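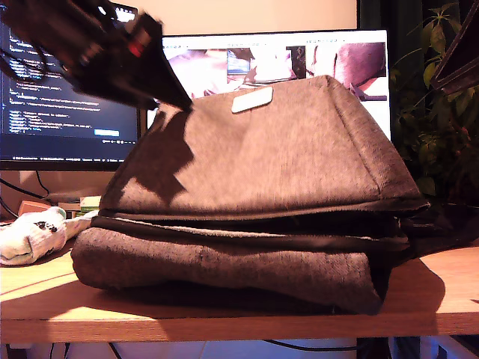
Minutes of the product review meeting, Votel soft-goods handling kit
February 2026

Present: Riku Arai (chair), representatives of Handling, Software and Purchasing
Also present: one applications engineer from Promberg, the distributor, for items 2 to 4
Apologies: Quality

1. Minutes of the previous meeting
Accepted with one correction. The fingertip pads are a consumable under the supply terms and are not covered by the kit warranty. The earlier minutes had this the other way around.

2. Scope of the kit
Promberg confirmed what is included in the price under review: one two-finger gripper, two sets of tips (pointed and flat), mounting plate, cable set, and a one-year license for the Vostport control software. The arm is not included. The kit is offered for folding, stacking and transfer of garments and other soft items at bench height.

Purchasing asked whether the pointed tips could be bought separately. Promberg stated that tips are sold in packs of 3 pairs and that delivery is from stock.

3. Bench evaluation
Handling reported on the evaluation of the gripper with folded fabric on a desk. Points noted:

3.1 The edge of a fold is the preferred grasp point. Thick knits and fleece-type materials compress between the fingers and need a wider opening on approach than the default setting in Vostport. The default should be changed in the local profile.

3.2 Of 100 logged grasp attempts on folded items, 80 were accepted under the test criteria. Most rejected attempts were recorded as a second layer picked up with the first. Handling does not consider this a gripper fault. Approach height was set by hand and was not repeated exactly between attempts.

3.3 Seams and sewn labels give the vision module a usable reference when the rest of the surface is uniform. Plain items without either were located less consistently.
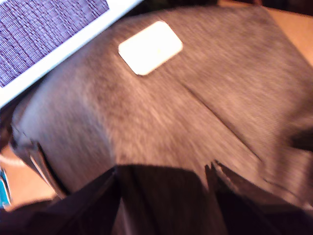

3.4 Wrist camera exposure is fixed in the supplied configuration. Software requested access to the exposure and shutter settings, as fast wrist moves blur fine knit textures and pale labels lose their print in strong light. Promberg stated that the settings are available in the next Vostport release, planned for September. No earlier patch is offered.

3.5 Cable routing at the wrist was discussed. The supplied clips are adequate for bench work. A longer cable set will be required if the arm is moved to the Oral line.

4. Comparison with the current tool
The vacuum tool on the Oral line remains in service. It does not hold open knits reliably, and its use there is limited to bagged items. The chair asked that the two tools be compared on the same set of unbagged items before any order is placed. Promberg agreed to extend the loan of the kit for this purpose at no charge.

The distributor's representative left the meeting after this item.

5. Cost
Purchasing reported that the annual license renewal is 400 per seat, excluding tax. Two seats would be needed if Software keeps a separate development machine. Purchasing will ask for a combined price. The cost of replacement pads is not yet known and was not included in the estimate.

6. Decisions
The kit is not approved for purchase at this stage. The evaluation continues with the loan unit. The pointed tips are to be used for folded items and the flat tips for single layers until the comparison is complete.

7. Actions
Handling: repeat the grasp test with approach height set in software, and log double-layer picks as a separate category.
Software: update the local Vostport profile (finger opening) and send the list of required camera settings to Promberg.
Purchasing: obtain the combined license price and the price of pads.
Riku Arai: agree on the item set for the comparison with the Oral line supervisor.

8. Any other business
Software asked for the log files to be kept in one shared folder, with the profile version in the file name. Agreed.

The next meeting will be called by the chair when the comparison results are available.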